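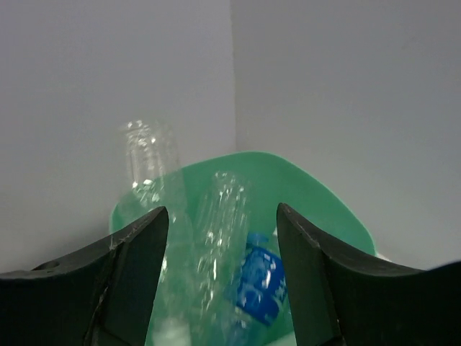
Goltever 259 Loudhailer

Posted February, by the Skesard shop desk
Last updated: Mar 15, 2023

The Goltever 259 is a hand-held loudhailer for police, stewards and anyone else whose job includes asking a large number of people to move back a bit. It makes your voice louder. Whether it makes your voice more persuasive is between you and the crowd.

We've sold the 259 to forces and event firms since it replaced the old 907, which was a fine machine but weighed the same as a small dog and had a trigger that stuck in cold weather. One customer in Judton addressed an entire high street on the subject of his lunch before he found the off switch. The new trigger springs back when you let go.

Range is 900 metres in open country with no wind. Most demonstrations are held in streets, with wind, and buses, and somebody playing a drum, so plan on a good deal less and stand on something if you can. Speech comes through clearly at middle volume. At full volume it gets a touch nasal, and officers with nasal voices may want to try one before ordering a box of them.

The siren is on a separate switch under a flap. We were asked to put it there by several people who had reached for the volume and got the siren, usually just as things were calming down. You can still do it by accident, but you have to work at it.

There is a record button for repeating a set message, such as a dispersal warning or directions to the exit. It holds one message at a time. Please record over the last one before lending the unit to another team — we have had complaints.

What you get
Loudhailer, shoulder strap, wrist loop, a spare mouthpiece cover and a printed guide. Batteries are not supplied. It takes 5 of them, a number chosen by someone who has never bought batteries, which come in fours.

Carrying case
The Bakhtiari case fits the 259 and is sold separately. It also fits the 907, if you lean on the lid.

Care
Wipe the horn with a damp cloth. The body will put up with rain but not with being dropped in a fountain, and the guarantee is quite firm on this. Take the batteries out if it's going in a cupboard until the next march.

Orders and returns
Orders go out from our Judton depot. Unused units can be sent back in their box. Used ones can be sent back if faulty, with a note saying what happened. Spare triggers for the 907 are still in stock, and we'd be glad to see them go.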